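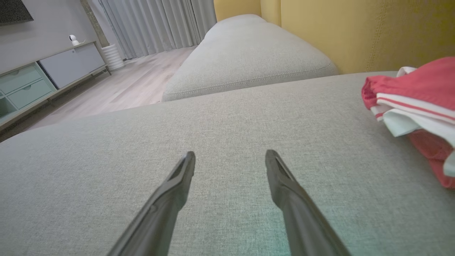 Gokcombe County Roll Calls

Recorded votes of the Gokcombe County Board of Commissioners, in plain CSV files, with the text of each motion and a pointer back to the minutes it came from.

Last updated Mar 17, 2025
Maintained by Shazia Bangash and Hanna Rutkowska

What is in here

The data covers 854 meetings of the board and 1,879 roll call votes. A roll call is any vote where the clerk wrote down how each commissioner voted by name. Voice votes are not included, even when the minutes say "passed unanimously," for reasons given further down.

The board has seven seats. Five are elected by district and two are elected countywide. The chair is chosen by the members every January and votes like anyone else.

Files

meetings.csv -- one row per meeting. Date, type (regular, special, work session, emergency), where it was held, who was chair, and the file name of the minutes.

rollcalls.csv -- one row per vote. Meeting ID, agenda item number, text of the motion, who moved it, who seconded it, result, and a subject code.

votes.csv -- one row per commissioner per roll call. This is the long one. Most people will want to join it to rollcalls.csv.

All files are UTF-8 with a header row. Fields that contain commas are quoted. Line breaks inside motion text have been replaced with a single space.

Fields in votes.csv

rollcall_id: matches the same field in rollcalls.csv
member_id: short code for the commissioner, last name plus district
seat: district number, or AL for an at-large seat
vote: one of aye, nay, abstain, recused, absent
present_at_start: yes or no, taken from the attendance line at the top of the minutes
note: free text, mostly empty

A member can be marked present_at_start = yes and vote = absent. Commissioners leave early. The minutes usually record the time they left, and when they do we put it in the note field.

Abstain and recused are kept apart. Under the board's rules a member who has a financial interest in an item must step away from the table and is recorded as recused. Abstaining is allowed for any reason. Older minutes use "abstained" for both. We only changed an abstention to recused when the minutes stated the conflict in writing, such as a commissioner whose employer was bidding on a road contract. If you are studying conflicts of interest, treat the older abstentions as a mix of the two.

Fields in rollcalls.csv

rollcall_id: meeting ID, a hyphen, and a counter that starts over at each meeting
item: agenda item number as printed. Blank if the motion was made from the floor
motion_text: the motion as the clerk wrote it
moved_by, seconded_by: member_id codes
result: passed, failed, tied, withdrawn
threshold: majority or two-thirds
subject: see the next section
amends: rollcall_id of the main motion, if this vote was on an amendment

Tied votes can happen when a seat is vacant or someone is out. A tie fails under the rules, but we left "tied" as its own value. If all you need is pass or fail, fold it into failed.

The two-thirds threshold applies to budget amendments after adoption, to suspending the rules, and to closing a meeting to the public. The clerk did not always note the threshold. Where it was missing we filled it in from the kind of motion, and the note field says "threshold inferred."

Subject codes

BUD budget and property tax rate
ZON zoning, variances and land use
RDS roads, bridges and drainage
SHF sheriff and county jail
ELE elections, polling places and the registrar
HLT public health and the county clinic
PER personnel and pay
LEG resolutions addressed to the state legislature or to Congress
PRO procedure, including closed sessions and rules
OTH everything else

Each roll call gets one code. Plenty of votes could take two. A vote to buy patrol cars is SHF and could as easily be BUD. We used the code for whatever the money was for, and kept BUD for votes on the budget as a whole, transfers between funds, and the tax rate.

LEG is a small group but it is the one people write to us about most. These are resolutions that have no force of law, where the board tells another level of government what it thinks. They tend to split the board more than the routine business does. Please don't use them alone to place commissioners on a left-right scale. Several members vote no on all of them as a matter of principle, whatever the resolution says, and they have said so on the record.

Where the data comes from

The county clerk posts approved minutes as PDF files. The recent ones have a text layer. The older ones are scans of typed pages, and a few are scans of photocopies. Hanna requested the years that were not posted, and the clerk's office supplied them on paper.

Since the county switched its agenda system to Kwiatkowski, the minutes follow one template and the roll call block always looks the same. Before the switch, the layout depended on who was clerk. One clerk listed the names under each vote. Another wrote only the nays and left the reader to work out the ayes from the attendance line.

We ran the PDFs through Aviser, a small set of scripts Shazia wrote for pulling vote blocks out of meeting minutes. Aviser finds the block, matches each name against the list of sitting members for that date, and writes a draft row. Every draft row from a scanned page was then read against the page by one of us. For pages with a text layer we checked any vote that was not unanimous, any vote with an absence, and every vote where the number of names did not come out to seven.

The "nays only" years

For minutes where only the nays are written down, the aye votes are worked out by subtraction: everyone listed as present, minus the nays, minus anyone recorded as leaving. These rows have "aye by subtraction" in the note field. We think they are right in nearly all cases, but a member who was out in the hallway would be counted as an aye. Drop these rows if that matters for what you are doing.

What is left out

Voice votes. The clerk writes "passed unanimously" for these, but in our reading of the minutes against the audio, that phrase also gets used when a member said nothing at all. We did not want to put an aye next to somebody's name on that basis.

Consent agendas, unless an item was pulled and voted on by itself.

Closed sessions. The vote to go into closed session is here under PRO. What happened inside is not public. Any action taken after the board came back out is included if it was by roll call.

Votes of the planning board and the board of health. Those are separate bodies with their own minutes.

Known problems

Two commissioners with the same last name served at the same time, one from district 2 and one at large. The typed minutes for that stretch do not always give a first name. Where we couldn't tell which one moved or seconded a motion, the field has the value UNKNOWN. Their votes are not affected, as both names appear in every block.

Minutes for three special meetings could not be found by us or by the clerk. Those meetings have rows in meetings.csv with minutes_file left blank, and no roll calls.

One budget meeting that started in November ran past midnight. All of its votes carry the date the meeting was called to order.

Motion text from scanned pages may still have small errors, mostly in parcel numbers and dollar amounts. Do not rely on this dataset for either. Go to the minutes.

District lines were redrawn after the census. District 4 before and after the change is not the same place. The seat field does not show this, so check the date of the meeting before you match votes to precinct results.

Using the data

A plain count of how often two commissioners agree will come out high for almost any pair, since so much of what the board does is routine. Most people leave out unanimous votes first. That drops a large share of the rows and makes the splits easier to see.

Attendance figures should be worked out from meetings, and not from votes. A long meeting with many roll calls would otherwise count many times over against someone who missed that one night.

The Skindarside Courier used an early copy of these files for a story on zoning votes. That copy had the recused and abstain values merged, so numbers from the story will not match what you get from the current files.

Corrections

If you find a mistake, open an issue with the rollcall_id and the page of the minutes. A screenshot of the page helps. Commissioners and former commissioners are welcome to send corrections too -- the same rule applies, and we will change a vote only if the approved minutes or a later correction by the board supports it. We don't change a vote on the basis of how a member remembers it.

Changes are listed in CHANGES.txt with the old value and the new one.

License

The minutes are public records. The CSV files, the subject coding and the notes are released under CC BY 4.0. Credit "Gokcombe County Roll Calls, Bangash and Rutkowska." Aviser has its own repository and license.

This project is not run by or connected with the county. The approved minutes held by the clerk are the official record.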